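Plenside toy library plan promises 2,000 members, but the sums look thin

29/08/2026 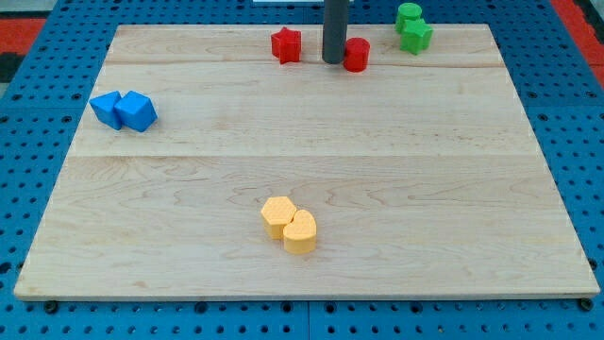
Plenside could have a toy library by January, if you believe the leaflet that went through doors in the town this month. Plukeo, the company behind the plan, wants to take over the old shoe store on Usov Street and lend out puzzles, building sets and board games for a monthly fee. It says 2,000 households will sign up in the first year.

That is a big number for a town this size. Plukeo got it from a survey, and the survey is worth a closer look. It had 116 replies, all collected online through a page that offered a free month of borrowing to anyone who filled it in. People who wanted nothing to do with a toy library had little reason to answer. The company did not say how it got from those replies to its forecast, and an email asking for the working had not been answered by the time this was posted.

The idea itself is hard to dislike. Toys cost a lot, kids get bored with them, and closets fill up. Plenty of parents already pass things along for free, though, through the school swap table and the shelf at the back of the laundromat on Marti Avenue. Whether they will pay to do the same thing with a membership card is the part the leaflet skips.

It also skips late fees. The draft terms, which are on the company's website but not in the leaflet, let Plukeo charge the full store price for any set that comes back with a piece missing. Anyone who has lived with a three-year-old can guess how often that will come up. There is no allowance for wear, and no word on who decides what a used toy is worth.

Then there is cleaning. The leaflet says every item will be "fully refreshed" between loans. The terms say items will be wiped down "where practical." Those are two different promises, and parents of babies may want to know which one they are paying for.

Plukeo is asking the town for three years of reduced rent on the building, which has sat unused since the shoe store closed. In return it offers three free mornings a month for families who are not members. The request does not say what happens to the lease if membership falls short, or who gets the toys if the company leaves town.

The town says it will take comments on the rent request before making a decision. Forms are at the front desk of the town hall and can be handed in there or mailed. The full draft terms run to several pages – the part about missing pieces is near the end.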